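About Valdale Snacks

We import and sell packaged snacks from China and Japan, by the pouch and by the case.
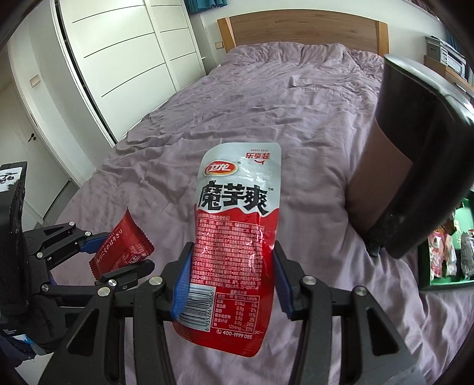
A red-and-white pouch of 魔芋爽 from 卫龙, with a smaller red snack packet at left.

Valdale Snacks started as two shelves at the back of a stationery store. The shelves did better than the stationery. We now work out of a 4,000 square foot building in Ultau, with a small retail counter in front and the stockroom and packing tables behind it.

What we carry

At the moment we list 108 items. Most are single-serve pouches and packets: seasoned konjac, rice crackers, dried seaweed, bean snacks and hard candy. We do not carry anything that needs refrigeration. New items come in small lots first, and if a lot sells through in 14 days we order it by the case.

Many of our packages are printed only in Chinese or Japanese. For each of these we write an English sheet with the ingredients, the allergens and the nutrition figures. The sheet goes in the box with your order, and there is a binder of all of them at the counter. If you have a food allergy, please read the sheet before you open the package.

How orders are packed

Every order is packed by hand. Pouches stand upright in the box and small packets go on top, where they are less likely to be crushed. Each package is checked for split seams and for the date before it goes in. Anything with less than two months left is sold at the counter at half price and is never shipped.

Who we supply

About 200 offices and corner stores get a regular box from us. Chiang Market and the Clero student store have both been with us from the first year. Households can order too, and there is no minimum.

Visiting

The counter is open from 10 a.m. to 6 p.m. and closed for two weeks in July, when we count the stock. Parking is on the side street. Case orders are picked up at the rear door; please ring the bell.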